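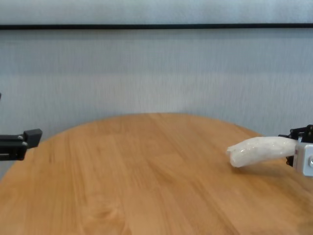 Ocampo to replace solvent lacquer on tabletop line

2 min read | 4 comments | 10 shares

Furniture maker Ocampo will stop using solvent-based lacquer on its wooden tabletops in May and move the whole line to a water-based finish supplied by Lamovex, the company said Thursday.

The change covers round and rectangular tops sold for dining rooms, cafes and meeting rooms. Chair frames and shelving will stay on the existing finish until stocks run out. List prices are unchanged.

Ocampo tested the new coating on production tops before signing the supply contract. Under the schedule now adopted, each top gets 2 coats, with a light sanding between them and a minimum of 4 hours' drying time at room temperature. Tops are then held on racks for 10 days before packing. The old lacquer could be packed sooner, and the longer hold has required extra rack space at the plant.

"Drying and curing are separate stages," said Mared Mostyn, who manages finishing at Ocampo. "The surface can be handled the same day. Resistance to water rings and hot cups develops over the following days, and we don't want a top wrapped in film during that period."

Water-based coatings raise the grain of bare wood when the first coat goes on, leaving a rough surface that has to be cut back. Ocampo has changed the abrasive used at that step to a finer grade and moved dust extraction closer to the sanding bench. Spray guns have been refitted with stainless fluid passages to prevent rust.

Color is the main visible difference for buyers. Solvent lacquer tends to add warmth to pale wood and to yellow with age. The replacement dries clearer, so tops ordered to match older furniture may look lighter beside it. Ocampo will offer a toned version of the first coat on request, with a lead time that depends on batch size. Sheen is set at a satin level for all standard orders.

Retailer Cosuno, which carries the line, said it would label stock by finish type during the changeover. Customers adding a second table to an existing set are advised to ask for a sample chip before ordering.

Care instructions have also been revised. Ocampo now recommends a damp cloth and mild soap, followed by a dry cloth. Ammonia cleaners and silicone polishes should be avoided, the second because residue can keep a repair coat from bonding. Scratches that do not reach the wood can be sanded and recoated locally.

Aled Mathias, a purchasing manager at Cosuno, said returns for finish damage would be tracked separately for the old and new coatings through the first year of sales.

The revised care sheet will be packed with each top starting with the first May shipments.

4 comments | Share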